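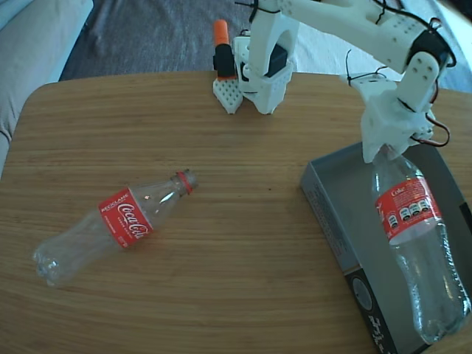 Bottle sorting on the wooden table, two printed grippers and one gray box.

2 min read

Search this site Enter keywords Go

About Stillville Equipment Planning

We help small shops and schools decide whether to buy a robot. Quite often we tell them to wait. Our office is in Mellgate, and we sell no hardware and take no commission from anyone who does.

Most budgets we are shown have one big number for the arm and almost nothing under it. We ask for spare servos, cables, printing time and the hours of whoever will look after it. On the Grasau plan those lines added 60 percent to the price. 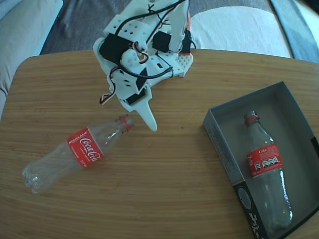 A purchase plan should start with the dullest job you have, written out in full. Ours is putting empty bottles in a box. With one Coke bottle in the box and another still on its side on the table, we can already ask a vendor how long each pick takes, who steps in after a miss and what a worn finger costs. Few of them answer in writing.

We don't trust demo days – a machine that looks good for 27 minutes may look very different by November. Our Mao worksheet asks for 500 tries on your own parts before any deposit is paid.
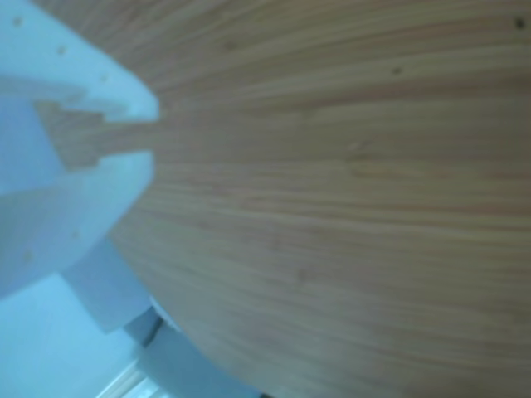
It also asks what happens to the money if the trial fails. Plan reviews are held on Tuesday, by appointment.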